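I've been meaning to write up our afternoon at the Tomoana open day for ages, so before I forget all the good bits, here goes!

We got there at nine, which was far too early (my fault, I'd read the April flyer and they'd changed the hours). Parking was up behind the old Lomel warehouse, then a bit of a hike down to the front doors, where a very cheerful girl gave me sticker number 452 and a paper map I managed to lose before I'd even found the coffee. The coffee was good, by the way. Get it from the cart outside and skip the one in the foyer.

The ground floor is all showrooms. Bollier had the corner spot with their taps and sinks, and I spent longer than any grown woman should turning things on and off. Next door was the Novum room, mostly pantry shelving, and I came away wanting every bit of it until I saw the prices. There was a pull-out spice rack in there that had a proper queue. My sister went back to it three times and measured it with her scarf.

Silvan Widmer took our tour at half past ten. He's a lovely talker and he let the kids ask whatever they liked, so a tour meant to last 60 minutes went well over. He showed us how they finish the edges on the benchtops and passed a few offcuts along so we could feel the difference between a sealed one and a raw one. The raw ones were my favourite colour but apparently I'd ruin one in a week with beetroot.

Upstairs is the kitchen area, and this was the part I'd come for. I have a real weakness for a nice chopping board and a bit of marble! 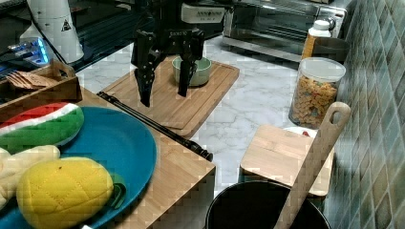
Home & Kitchen Group: Visits and Outings

I loved that board, with the groove going right the way round it, and the pale green bowl sitting on it is very close to one I broke last year and still miss. And a plush watermelon slice on a big blue plate! My youngest wanted to take it home and had to be talked down with a muffin.

We finished in the shop, where I paid $59 for a board of my own plus a tin of oil I probably didn't need. If you go, wear flat shoes for the stairs, and ask for Silvan.

Last updated: January 11, 2024
Contact us | © Home & Kitchen Group | Back to top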